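The Countertop Cooker Wants Your Stove's Job

The pitch for the electric cooking pot has not changed much since I started writing about kitchens. You will eat at home more. You will stop ordering noodles at 9 p.m. Your stove will become a place to set the mail. Every few years the shape of the lid changes and we all get to hear it again.

The latest round comes from Lollow, which sells a small pot with one dial, and from Faroslow, which sells a larger one with 32 programs. I asked Faroslow what the difference was between program 11, "Hearty Grain," and program 12, "Rustic Grain." I got a friendly reply that did not answer the question. I then cooked barley on both and could not tell you which bowl was which.

Daiane Honorato ran the kitchen at Clemomari, a lunch place with 30 seats, for most of a decade before she began teaching evening classes. She owns two electric pots and is not impressed by either. "It's heat and a bowl," she told me. "If it holds a simmer, good. If it doesn't, the app won't save you." Her students arrive in November with new machines and a recipe booklet, and she makes them put the booklet away for the first month.

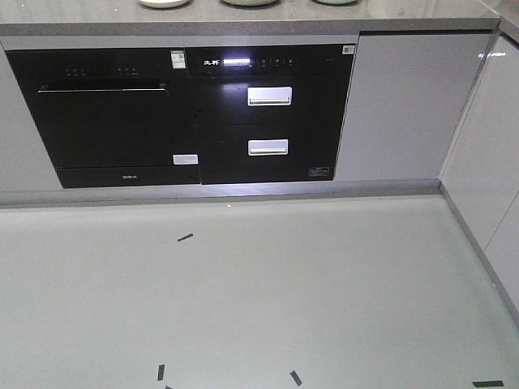
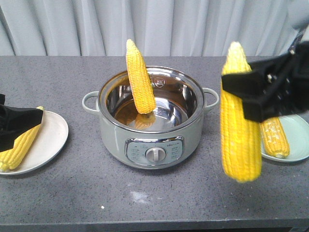
What the booklets leave out is the plain matter of size. Makers list capacity to the brim, and no sane person cooks to the brim. Seixas, the cheapest brand I tried, claims its pot feeds a family of six, and the recipe it offers as proof is a soup with hardly anything in it. Try something with a shape to it. Four ears of corn, like the ones in and around the green pot on the gray counter, are a normal side dish for a normal table, and in most of the pots I tested you would be snapping them in half or cooking them in two rounds. A tall stockpot from a thrift store does the job without a plug.

Then there is the money. The Faroslow costs $391 before you add the steamer tray, which should have been in the box. A one-burner hot plate and a decent saucepan cost far less and can be replaced separately when one of them dies. The company says its heating plate is rated for 600 uses, a number I would be embarrassed to print on a carton. Make oatmeal every morning and you are through it in less than two years.

I'll give the things this much: in a rented room with no stove, or a hot apartment in August, one of these pots earns its spot. Honorato uses hers for beans and keeps it on the floor of a closet the rest of the week. The Lollow, with its one dial, was the one I kept plugged in longest — mostly for rice, and once for eggs, which came out gray at the edges. I have since gone back to the pan.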